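セーターを家で洗う話、続けて書きます

印刷する | メールで送る

2018年11月28日

急に寒くなったので、押し入れの奥からセーターを全部出しました。で、毎年同じことを聞かれるので、今年はまとめて書いておきます。ウールのセーター、私はほとんど家で洗ってます。長くなるので暇な人だけどうぞ〜

最初に言っておくと、私は繊維の専門家でもクリーニング屋でもないです。編み物が好きで、着るのも好きで、そのぶん縮ませてきた人です。縮ませた数だけは自信がある(泣)

いちばん悔しかったのは、Prirnachという毛糸で編んだ紺のカーディガン。冬じゅうかけて編んで、初めて洗った日にフェルトになりました。洗濯物を何も考えずに放り込んで、タオルと一緒に普通コースで回したんです。出てきたときの、あの小ささ。姪のクマのぬいぐるみが今も着てます。

そこから調べたり、毛糸屋さんに聞いたりして、自分なりのやり方に落ち着きました。

まず、ウールは着るたびに洗わなくていいです。ここを誤解してる人がすごく多い! 脱いだらブラシをかけて、椅子の背に一晩かけて風を通す。それだけでけっこう戻ります。私はひと冬に三回洗えば多いほう。

ただし椅子の背は肩が伸びるから、背もたれの角が丸い椅子でお願いします。うちは台所の椅子がちょうどよくて、冬になるとセーター専用みたいになります。家族が座れないと文句を言ってくる。

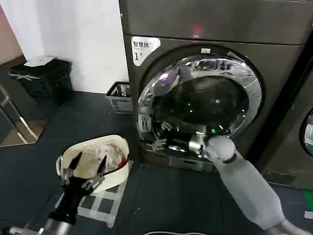
焼き肉のにおいだけは別です。あれは一晩じゃ無理。お風呂のあとの湯気が残ってるところに少し吊るして、そのあと乾いた部屋に移すとだいぶ抜けます。それでもだめなら観念して洗う。というか焼き肉にセーターを着ていかない。毎年そう思って、毎年着ていってる。

洗うと決めたら、先にタグを見ます。洗濯表示、記号が新しくなってからまだ慣れなくて、私は冷蔵庫に一覧を貼ってます。桶に手が入ってるマークなら手洗いできる。桶にバツなら家では洗わない。昔の私はここで「いけるでしょ」と言って突っ込んでいきました。

手編みにはタグがないので、毛糸の帯を捨てずに取っておくこと。私は帯の裏に「何を編んだか」を書いて、お菓子の缶に入れてます。缶を開けると、編みかけでやめた帽子の帯とかも出てきてちょっと気まずい。

お湯の温度は30度まで。給湯器の表示を信じないで、ちゃんと温度計で測ってます。手で「ぬるいな」と思うくらいだと、もう熱いことがあるので。

洗剤はおしゃれ着用の中性のもの。近所の店で詰め替えが622円でした。去年はもうちょっと安かった気がするんだけどな……レシートを取ってないので確かめようがない。

それで、洗面器に沈めて、押す。ひたすら押す。揉まない、こすらない、持ち上げない! 水を吸ったセーターは重くて、持ち上げると自分の重みで伸びます。すすぎも同じで、水を換えて押すだけ。すすぎの水と洗いの水の温度を揃えるのも大事です。急に冷たい水に入れるとびっくりして縮む、と私は習いました。

脱水だけは洗濯機に頼ってます。ネットに入れてたたんだまま、いちばん短い時間で。手で絞るよりずっと形が崩れない。うちの洗濯機は最短が妙に長いので、横に立って見張って、適当なところで止めてます。冬の洗面所、足元が冷えるんですよね。

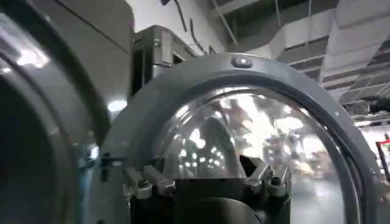
さて問題は干し方です。平干し。これがいちばん場所を取る。Trernauの折りたたみの平干しネットを持ってるんですが、広げるのは一瞬で、たたむのが本当にできない。ひねって重ねるだけ、と説明には書いてあるのに、毎回顔の前でばいんと開きます。

ネットがない頃は、お風呂のふたにバスタオルを敷いて、その上に広げてました。裏返すときにタオルも替えるといいです。今でも厚手のものはこっちのほうがうまくいくかも。夜お風呂に入る人がいる家では朝いちばんに始めないと揉めます(揉めました)

形を整えるのは濡れてるうちに。袖を身頃と平行にして、裾のゴム編みを横からきゅっと寄せておく。洗う前に紙の上に置いて輪郭を鉛筆でなぞっておくと、乾かすときの目安になりますよ。私は古いカレンダーの裏を使ってます。これをやるようになってから失敗がぐっと減った!

暖房の風を直接当てるのは、私はやめました。早く乾くけど、触った感じがごわっとする。扇風機を出しっぱなしにしておいて、弱い風を部屋に回すほうが好きです。おかげで我が家は1月になっても扇風機が出ています。

毛玉の話もよく聞かれるので。電動の毛玉取りは便利だけど、かけすぎると薄くなります。私は肘と脇だけ電動で、あとはDulowの毛玉ブラシ。500円近くで買った小さいほうで十分でした。大きいほうも持ってるけど、引き出しに入らなくて使わなくなった。

毛玉って引っ張って取りたくなりますよね。わかる。電車で自分の袖を見てるとつい手が出る。でも引っ張ると奥の繊維まで出てきて、また次の毛玉になるので、小さいはさみで切るのがいいです。電車ではがまん。

虫食いについては、もう何年も防虫剤を引き出しの下に入れてたんですが、あれは上に置くものだと聞いてひっくり返りました。成分が下におりていくんだそうです。みなさん知ってました??

穴があいちゃったら、ダーニングという繕い方があります。隣町のĐàmという手芸店で教わって、すっかりはまりました。同じ色で目立たなくするより、思いきって違う色を入れるほうが気が楽です。私のグレーのセーターは肘がからし色で、それを褒められることのほうが多い。

ちなみにそのお店、奥のワゴンに半端な毛糸が入ってて、繕い用ならこれで足ります。足りるのに毎回普通の玉も買って帰ってしまう。今日も買いました。緑。何を編むかは決まってない。

カシミヤは持ってないので聞かれてもわかりません! アンゴラは一度だけ洗って、ふわふわがぺたっとなって、乾いてから手でほぐしたら戻りました。でも生きた心地がしなかったので、次はお店に頼みます。

白いセーターの襟の黄ばみは私もまだ答えが見つかってません。いい方法を知ってる人がいたら教えてください。漂白剤は「使えるやつと使えないやつがある」までは理解した。

とりあえず今日は紺のと生成りのを洗って、緑の毛糸を巻きながら乾くのを待ちます。手袋の洗い方はまた別の日に書きますね。

コメント

匿名希望:
防虫剤、うちも下に入れてました。さっき全部上に移しました。ありがとうございます。

冬眠中:
鉛筆でなぞる方法、母がやっていました。新聞紙だとインクが移るので、カレンダーの裏がいいですよね。

しましま靴下:
平干しネットがたためないのは私だけじゃなかった! うちは諦めて開いたまま洗濯機の横に立てかけています。手袋編も待ってます。

からし色好き:
肘の写真が見たいです〜。ダーニング、丸いきのこみたいな道具がなくてもできますか? お玉で代用できると聞いたのですが。

お問い合わせ | 無断転載はご遠慮ください © 2018 | ページの先頭へ戻る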